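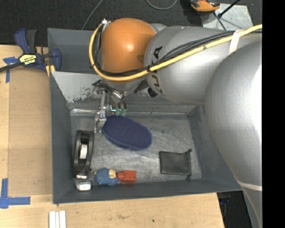
Several teams asked last term whether the bin can be moved between the calibration run and the scored run, and Siddiqui's answer was no, not even by a finger's width. Their team had lost a whole session to a bin that crept towards the arm, and wanted the point at the top of the guide. So it comes first.

Bin picking: setting up and running a practice round
Student Robotics Club, Norkano workshop

You will need the arm, the two-finger gripper, the metal bin, a bar clamp, painter's tape and a set of mixed objects. Choose things that differ in shape and stiffness. A roll of tape, a soft toy and a flat fabric pouch make a reasonable start.

1. Fix the bin
Clamp the bin to the table by one corner. Push the opposite corner by hand. If it shifts, tighten the clamp and push again. Mark the position with tape on the table so that the next group can find it. Keep the clamp handle outside the area the wrist sweeps through.

2. Teach the corners
Switch to manual mode at reduced speed. Jog the fingertip to each inner corner of the bin floor and stop 5 mm above the metal. Save the points in order, clockwise from the corner nearest the base. The Evden script expects this order and gives no warning if it is wrong – the grid simply comes out mirrored.

3. Set the limits
Open limits.txt and enter the floor height from step 2. Set the approach height to at least 20 cm above the floor. The walls slope, so the usable area shrinks towards the bottom. Leave a margin of 26 mm on every side for the gripper body. Smaller margins have worked with the old fingers but not with the current ones.

4. Check the cables
Turn the wrist slowly through its full working range with the bin empty. One person holds the enable switch and a second watches the cables. Stop if any loop pulls tight over a joint. Re-route it and start the check again from the beginning.

5. Run the round
Place the objects by hand, then leave the cell and close the gate. Start the script. Each object gets 3 attempts, after which the script moves to the next target. A round takes about ten minutes. An object dropped outside the bin stays where it lands until the arm is stopped.

Common faults

Gripper closes on nothing: the floor height is too high, or the object is thinner than the minimum in limits.txt. Flat fabric is the usual culprit. Lower the grasp height 1 mm at a time.

Object pushed into the wall: the approach angle is fixed in the default profile. Load the Plostetti profile, which tilts the wrist away from the nearest wall.

Script stops at the second corner: a point was saved twice. Delete both and teach it again.

Save the log under your team name before shutting down. Logs left in the default folder are overwritten by the next run.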